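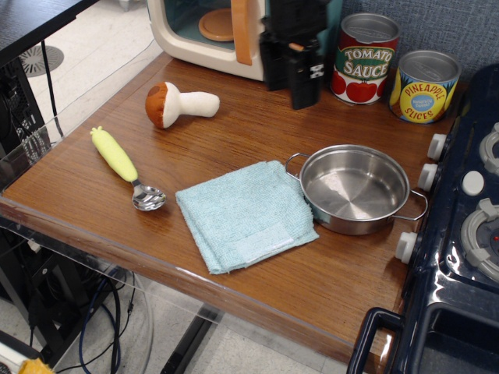 Kitchen table set-up, Markdale: towel, pot, cans, play stove.

Print this page | E-mail this page

Software person wanted - robot control and planning
Drerarico, Markdale office. Posted 25 October 2020

Small team, lots to do, need someone soon. We write the software that gets an arm picking up, moving and putting down household things. Perception is in fair shape. Planning is not. Grasps on soft stuff (towels, plush) still get replanned far too often and the planner takes roughly 400 ms each time. Want that down to 20.

You would be:
- taking over the motion planner, C++ mostly, some Python
- fixing the replay tool, which falls over on logs past 2,000 steps
- sorting out gripper contact detection with the Himdale lot
- reviewing other peoples code, kindly

Need: decent C++, Linux, have made a real arm move before. Degree not fussed. Handy if you've used Juhász, our in-house log format, but you won't have, so fine.

Two years fixed term to start, may be extended. Desk in Markdale, odd trip to Himdale, travel paid. Part time considerd.

To apply: CV and a link to some code you wrote, by e-mail. No cover letter please. Short call first, then half a day with us at the table.

Print | E-mail to a friend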